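4.2 Getting clothes onto hangers

I should say at the start of this section that I came to hanging-up by way of folding. Most of the earlier work on household laundry, ours included, treats the folded pile as the end of the job, and for years I was happy with that. Then Shirley Wong read through our first round of home diaries and pointed out that a good half of the grumbling was about hangers. People didn't much mind folding. What they minded was the tangle on the rail, the shoulder that slips off, the shirt that ends up on the floor of the wardrobe and gets found in December.

So we went back to the diaries. There were 2473 entries in all, from homes in Clorkska and Skutora, and 1701 of them mentioned hanging something up, even if only in passing ("hung the school things, gave up on the rest"). I read every one of those myself, with a lot of tea. Maxence Delorme read them separately and we argued over the ones we'd sorted differently — mostly cardigans, which seem to bring out strong feelings.

Three sorts of trouble kept coming up. The first is at the neck of the garment, where the hanger has to go in without stretching anything. The second is at the rail, where hooks end up close together and one hanger gets in the way of the next. The third is lower down, where long or heavy things drag on whatever is underneath. Figure 3 has wire hangers on a metal rail with several garments hung below, and the lavender one reaches right down to the floor, as does a fair bit of what our diary keepers wrote about under "long stuff".

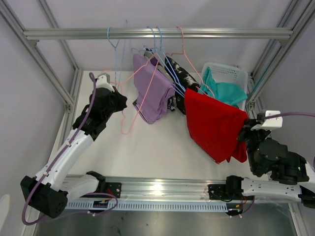 Figure 3. Blue and pink wire hangers, with lavender, red and dark patterned garments and a white laundry basket.

Does it matter whether the hanger goes into the garment before or after it goes on the rail? For most people in our diaries it did, and garment first was the easier order, although coats were often done the other way round with the hanger already up.

I was surprised by how firmly people held to their own order once they had one. Jääskeläinen (the second of our pilot households, named here with the family's blessing) had two adults who did it in opposite ways and had never noticed until they had to write it down! Neither would swap. We asked them each to try the other's way for 12 days and the diary for that stretch is mostly complaints, with one cheerful note about a dressing gown.

Hanger type came up too, though less than I'd expected. Wire ones were called fiddly and bendy, but they were also praised for going into narrow necks. The padded sort from Virnosport had one loyal supporter, who used them only for a wool jumper and wrote about that jumper at length. I've left hanger type out of the main coding for now and come back to it in 4.4, along with the question of trousers.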